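Town of Skestness: Residents Sought for Waterfront Zoning Advisory Panel

The Town of Skestness is accepting applications from residents and business owners to serve on a temporary advisory panel. The panel will review draft changes to the zoning code for the Yorath Street waterfront district before they go to the town council for a vote.

There are 18 seats, 2 of which are reserved for tenants. Terms run through October. Meetings are held in the evening at town hall and are open to the public. Members are unpaid but may claim mileage and child care costs up to $700 per term.

Applicants must be 18 or older and live, rent, or operate a business within town limits. Current town employees and holders of town contracts are not eligible.

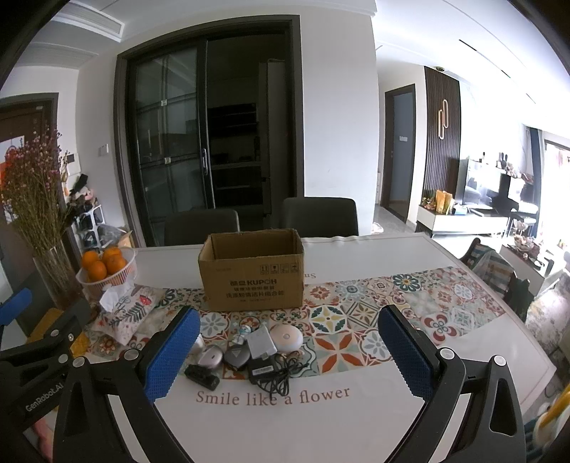
Page last updated: March 24, 2019

To apply, submit Form 54 to the planning office, along with a statement of interest of no more than 700 words. Paper forms are available at the front counter. Incomplete forms will be returned.

Seats are filled by the town council on the recommendation of Eifion Phillips, planning director. Applicants not selected will be placed on an alternate list.

Questions about eligibility: Alun Gwilliam, planning office, Room 2.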